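From: Sơn Phí
To: Brendedden arms list
Subject: Re: left gripper not letting go, second time now

Lok-yiu, all, quick one between runs, sorry for the state of it.

On Tuesday Lok-yiu Chiang wrote:
> Hi all
>
> Has anyone else had the left gripper hold on after an open command? Ours at
> Plillside did it twice in the afternoon. Software says open, log says open,
> fingers still shut on the cloth. The arm then went up for its next move and
> took the shirt with it, and the tablecloth came up as well.
>
> First time I hit the stop. Second time it sorted itself before I got there,
> which I like even less.
>
> Chiến thinks it's the firmware from March. I think it's mechanical. Have not
> changed anything on the Floron controller. Before I take it to bits, does it
> ring a bell?
>
> Lok-yiu

Yes it rings a bell. Same thing here, also left, and we lost most of a day to it. Not firmware in our case, or not only. We put the old version back on and it stuck again after 25 cycles.

What we found, in the order we found it:

Loan swapped the left and right finger sets over. Fault stayed with the left arm. So not the fingers, not the pads.

Then Tài looked at the cable. On ours the gripper lead goes up over the wrist and comes down again near the little board, and when the wrist rolls past a certain point the plug gets pulled sideways. Only a bit. Enough to lose the signal for a moment, and if the open command lands in that moment it's gone. The controller doesn't ask again. It just writes "open" in the log becuase that's what it sent, not what came back. So the log is no use to you at all here, please don't trust it. I did and wasted a morning.

You can check it without taking anything apart. Power to the gripper on, arm disabled, command open and close by hand, and have a second person lean the plug gently to one side with something that is not a finger. Ours missed 14 out of 600 with the plug left alone and far more with it leaned on. Do it with the stop button in somebody's hand.

Fix for now: more slack in the lead, tied down lower so the plug sees none of the movement. Loan has also added a pause and a check of the real finger position before any lift. If the gap is too small the arm stays where it is and shouts. Costs time on every cycle but I'd rather that. Will send the patch round when she's happy with it, it's got our paths in it at the moment.

Dönmez have been told. They say they'll look at a plug with a proper latch, no date. I asked whether the controller could report the measured position instead of the commanded one and got a polite non answer.

Safety side, since the first time it happened to us Chiến's old rule about hands was being ignored by everybody including me:

- no reaching in to free cloth while the arm is live, even if it says open
- press the stop, then pull the cloth out
- write it down, even if it clears by itself. Lok-yiu's second one is exactly the sort that never gets reported

And slow the lift right down until you've got the check in. At 12 per cent speed there's time to stop it. At full speed there isn't, I tried.

Ours, dark T-shirt on the yellow cloth:
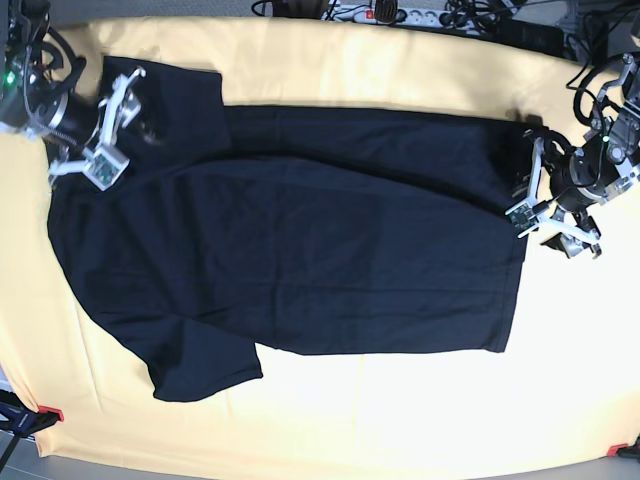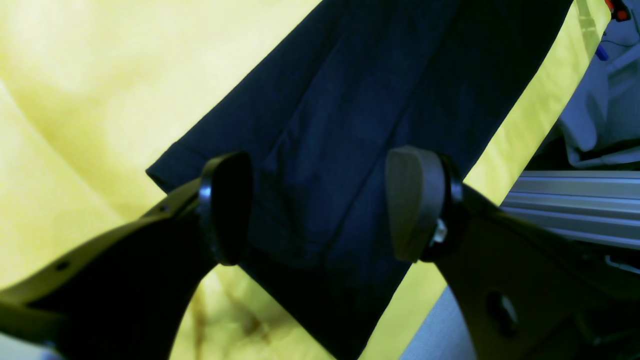
The other half of this is what happens when the gripper does hold on and the arm moves anyway. How bad it gets depends on what else is fixed down. Our cloth is clamped at the two front corners, you can see the red clamps in the first picture, and that means a stuck gripper which has picked up a bit of yellow along with the shirt is pulling against the table and not just lifting a loose sheet. The wrist takes that load, and so does the plug. So I'm in two minds about the clamps. Without them the cloth creeps and the folding goes off, with them you get a real tug when it goes wrong. Tài wants to try weaker ones that give way. Has anybody done that? Lok-yiu, is yours clamped or loose? If it came up with the shirt I'm guessing loose, or the clamps slipped.

Also does anyone have a spare left lead, any length. We've one left and I don't want to be cutting into it. Can pay postage.

Got to go, arm's free. Will be back at the desk after four if you want to ring.

Sơn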